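Surnlow, 6 October 2012

The night shelter in Surnlow opens its doors at dusk, and by then the line reaches the old bus station. The woman who runs it for the Sokol mission came from Brarmont in May. She asked us not to print her name. "The house is what matters", she told us, and poured the tea.

The shelter has 330 beds on two floors. Most guests are men who lost work when the Oteck mill closed. "They are ashamed at first", she said. "They sit with the coat on. After eight nights, maybe, they take off the coat."

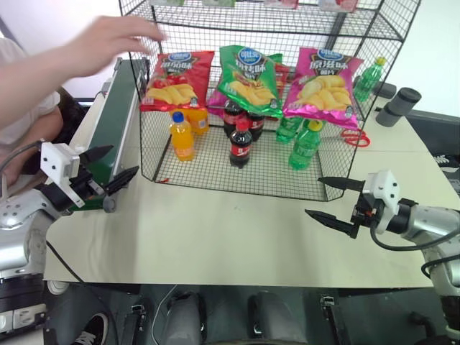 Who pays for the beds? The mission gives half of the money, and the parishes of Brarmont collect the other half.

Last winter nearly 600 people slept here at least once. Some have found rooms since then - not many, she admits. "I would like to close this house one day", she said. "But first I must repair the roof, and for this I need help." Then the bell rang and she went down to open.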